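Learning the hard way round
Teaching a robot arm to pull apart old computers takes patience, a light touch and a lot of repeats

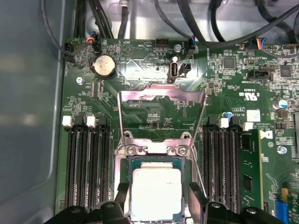

The gripper at the processor socket of a desktop computer, with the metal load plate raised.

Hadiza Igwe has her elbows on the bench and her eyes on a screen. In each hand she holds a grip about the size of a bicycle handle. When she squeezes the right one, two black fingers close on the other side of a safety panel, inside the case of an old desktop computer.

She opens them, backs off a little and tries again from a slightly different angle.

"The chip doesn't want to be pulled sideways," she says. "You have to come straight up. If I wobble, the robot learns to wobble."

Igwe is one of three operators at Nandevico, a small company that takes in retired office computers and strips them for parts. Since April she has spent most of her working hours showing a robot arm how to do the job she used to do at a bench with a screwdriver and a tray.

The arm is not programmed in the usual sense. No one types in where the processor sits or how far to lift it. An operator drives the arm through the task by remote control, and the system, called Edia, records what the wrist camera sees along with every movement of the joints and fingers. After enough runs, the software is trained to produce similar movements on its own.

How many runs are enough depends on the part. Memory modules took 376 demonstrations before the arm could be trusted with them. The processor is slower going. On the day I visited, the count stood at 261 and Damián Salinas, who looks after the training side, was hoping to stop at 2000.

"It's a fiddly part of the machine," he says. "There's a lever, a plate that swings up, and then a flat square of metal with hardly any edge to hold. A person gets a fingernail under it. We don't have a fingernail."

What they have is a pair of fingers made by Stępień, a supplier of gripper parts, and a rule that the operator must watch the wrist view and nothing else. Early on, people leaned over to look through the panel. Their demonstrations went well, but the arm could not repeat them, as they had been steering by things its camera never saw. Salinas hung a curtain.

Before the remote grips arrived, the team taught by hand. Sławomir Kalinowski, who ran the bench then and still does, would hold the arm by the wrist and move it through each step with the motors slack. He liked it. He could feel a screw head or the lip of a socket through the metal. The trouble was that his hands and sleeves kept getting into the camera's view, and it was hard on the shoulders after an hour.

They still guide the arm by hand for the simple moves, such as carrying a part across to the tray. Anything near the board is done with the grips.

Mistakes are kept. If Igwe misses the edge of the chip and has to come back for it, the run is marked as a recovery and goes in with the rest. Kalinowski was against this at first. He thought a learner should only see good work. Salinas argued that the arm was going to miss sometimes, and would need to have seen what to do next.

Aba Boateng buys the finished parts for Mosex, a repair chain, and is waiting to see whether any of this makes a difference. She checks the underside of processors with a magnifier and sends back the ones with marks. So far she has bought only chips lifted by people.

"I don't mind who takes it out," she says. "I mind if it's scratched."

By mid-afternoon Igwe has finished another set and pushes the grips away to stretch her fingers. She says her own bench work has changed. She used to get a chip out without thinking about it, and now she notices which finger moves first.

Kalinowski has a new batch of cases for her, a different model with the memory slots turned the other way. Salinas wants those recorded too. She asks him for ten minutes and goes to put the kettle on.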